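Dreltwood Opens Its Towel and Basket Room to Walk-In Shoppers

June 20, 2024 is what my calendar app wants to call it, but we still write it the old way at Dreltwood: 20 June 2024.

Hi, I'm Lenka Kováčik, and I get to tell you that our Kokoton line of towels and canvas baskets goes on sale today! I've been rolling towels at my kitchen table since November, so forgive me if I go on a bit.

The idea is simple. You roll the towel up, lay it in the basket lengthwise, and there's your bathroom shelf sorted. Pale yellow is my favorite (my sister says it looks like custard, and she's right). 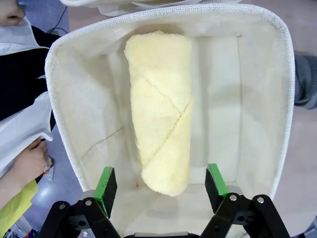 We went through 17 versions of the basket before Snežana Todorova, our designer, would let me near a price tag. I wanted a soft, floppy one and she wanted straight sides. She won, and my shelf looks a lot better for it.

Towels come in pale yellow, white and dark gray, and a basket with two towels is $20 through the end of the month. If you're more of a folder than a roller, go ahead and fold, they fit fine that way too. Tatiana Mikuš in our shop folds everything and we still let her work here. 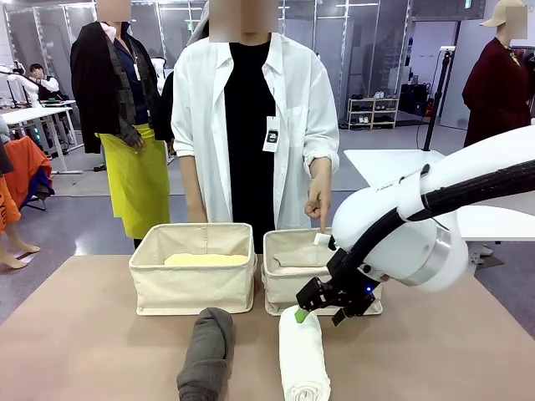
Rolling lessons are free at the Halás Street shop, every Saturday at five. Bring your own towels if you like, even the ratty ones. Igor Bednárik will be at the door with coffee, and there's room for around 17 people before it gets squashed.

Press samples and prices: ask for Štěpánka Ševčík at the Dreltwood front desk.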